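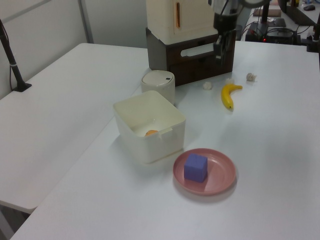

Fig. 1. The arm over the table, with the plate, the block, the square bin and the banana laid out.

Tidying Arm: Project Report

1. What I wanted to make

I share a workshop called Tonlow with a bunch of other people, and the tables in there are never clear. My idea for this project was an arm that could put small things back where they live, one thing at a time, without me having to stand over it. I called it Bateo (no deep meaning, I just liked the sound) and the name stuck, so that's what it's called all the way through this report.

The brief I set myself was pretty small. Pick up a light object from the table, move it to a plate or a bin, let go, and get back to the start position without knocking anything over. That last bit sounds like nothing and ended up eating most of May!

2. The set-up

The arm hangs down over a white table and there's a second white table next to it, set at a bit of an angle with a gap in between. I did try pushing the two together early on, but then every time I leaned on one I moved the other, and all my positions were out. So the gap stayed.

The things on the table are all light and a bit silly: a purple-blue block, a toy banana, a small round orange thing that sits in the cream bin, and some crumpled white bits. The pink plate is the main target because it's a strong colour against the table and has a raised rim. Further back there's a white canister with a domed lid and a brown wooden box with a cream one stacked on top. Those don't get picked up. They're obstacles, basically, and I wanted some tall ones because an arm that only works on a bare table isn't much use in our workshop.

The software side is a small program I wrote called Radebe, which stores positions and plays them back with a few checks in between. The camera is fixed and doesn't move with the arm. I got the mounting brackets from Netitz, who cut things to size if you send them a decent drawing (my first drawing was not decent, and I have two very short brackets in a drawer to prove it).

3. Getting the gripper to behave

The block was the first thing I tried and it's still the easiest. It has flat sides, the gripper closes on it squarely and that's that. The banana was a different story. If the fingers close near the tip it swings round as it lifts, and then it lands wherever it fancies. I fixed most of this by storing a grip point near the middle and turning the wrist to match the angle it's lying at.

The crumpled bits are the ones I'd still call unfinished. They squash, so the gripper thinks it has closed on nothing and gives up. I lowered the closing force, which helped, and then the block started slipping, so now each object has its own setting. Not very elegant, but it works.

I also had a daft problem with the cable along the gripper, which kept catching when the wrist turned past a certain point. I spent a whole Tuesday evening looking for a bug in Radebe before I noticed. Clip your cables down first, is my advice.

4. Results

I ran 129 pick attempts in total once the settings had calmed down. Of those, 37 failed, and I wrote down the reason each time. Most were crumpled bits, then the banana. Only 8 of the failures were the block, and they nearly all came from the same session, before I'd tightened the base properly.

Reaching into the bin is slower than reaching the plate, as the arm has to come straight down to miss the sides. I put in an extra stopping point above the opening and left it at that.

5. What I'd do next

I'd like the arm to work out the banana's angle by itself, as at the moment I type it in. I'd also like softer fingertips, and I've got some foam put by to try. The other people at Tonlow have asked if it could sort screws. Not yet! The gripper is far too chunky for that, but I've started sketching a narrower pair of fingers and I'll cut a test set when the saw is free again.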